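Flirport Toy Listings - data card

Version 2, released 28 December 2020

Summary
Flirport Toy Listings is a table of product descriptions for children's toys, compiled from the printed and online catalogues of Illeo, Gravum and Barbieri. It holds 3,849 rows in English. Each row is one listing. The set was built for work on short-text classification and on normalizing age labels.

Fields
id - integer, stable between versions
maker - catalogue the listing came from
title - as printed, capitals retained
body - full description, line breaks removed
age_min - lower age in months, blank if not stated
category - one of the labels in categories.txt
colour - free text, first colour named in the body

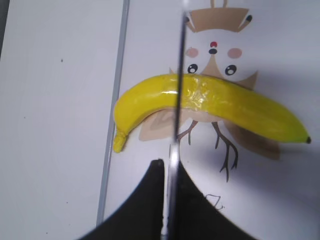
Ages given in years were multiplied by 12. Where a catalogue gave a range, only the lower figure was kept. Listings marked "all ages" have a blank age_min and should not be read as zero.

Splits
The validation and test files have 800 rows each. The remainder is in train.csv. Splits were drawn by maker and category, so a toy sold in several colours can appear in more than one file.

Labelling
Categories were assigned by Margareta Mocanu and checked by Nuria Vidal. Play food, play kitchens and shop tills share the label "pretend". Ride-on vehicles are under "outdoor" even when the listing says indoor use.

Known problems
Gravum listings repeat the same safety paragraph at the end of the body. It has been left in. Barbieri changed its spelling from "color" to "colour" partway through the catalogue - both forms occur. Prices were removed in December and are not available on request.

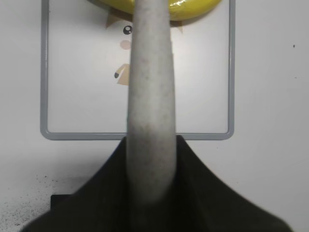
Nuria Vidal notes that the "pretend" label is too broad for anyone studying play food alone, and would prefer a separate label in the next version. Until then, filter on title.

Changes from version 1
Duplicate Illeo rows merged. Encoding is now UTF-8 throughout. The id column is unchanged.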